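Unit 4: Entryways and drop zones
Home Organisation, evening course
Handout prepared by Bhupendra Agarwal

Bring this sheet back next session with your own measurements filled in. We will use them for the floor plan exercise.

What a drop zone is for

A drop zone is the spot where small things leave your hands when you come in: keys, transit card, coins, mail, sunglasses. Most homes have one whether it was planned or not. In a lot of apartments it is the end of the kitchen counter, and the trouble starts when supper has to be made on the same counter.

Placement

Put it on the side of the door your free hand reaches first. A surface 90 cm high suits most adults standing up. A lower table works if there is a chair beside it and people sit to take off their boots. Keep it 40 cm or more clear of the door swing. In a narrow hall, measure with the door fully open and a coat on the hook.

Choosing the pieces

You need somewhere to hang things and somewhere to drop things. A mug tree does the first job well and takes up little room. Look for a base heavy enough that a full key ring on one peg won't tip it. Two pegs are plenty for a couple. Families should look at a wall rail, which we cover in Unit 5.

For dropping things, use a shallow bowl. Deep bowls collect receipts and dead batteries. Metal is easy to wipe out but noisy, so put a circle of felt in the bottom if someone in the house leaves early.

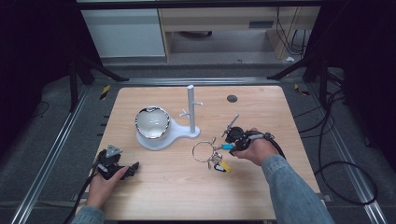 Fig. 4.2. Post with two pegs, steel bowl, and a tagged bunch of keys still on the table.

Tags

Colour is quicker to read than a label, particularly at 6 a.m. in November. Pick one colour for each lock and write the list down somewhere other than on the keys. Never put your address on a tag. If a ring has grown past what you use in a week, split it into a daily ring and a spare ring, and keep the spares in a drawer away from the door.

Exercise (22 minutes, in pairs)

Empty your pockets or bag onto the table. Sort everything into things to hang, things for the bowl, and things that belong in another room. Set the first two groups out on the stand and bowl provided, then swap places and have your partner find your house key without asking you which one it is. Note how long it took and what slowed them down.

At home

Keep a tally for 12 days of where your keys are when you go looking for them. Mark the spots on your floor plan. If most of the marks are in one place, try moving the stand there before you buy anything new.

Reading for next session: Unit 5, Coats, boots and wet umbrellas.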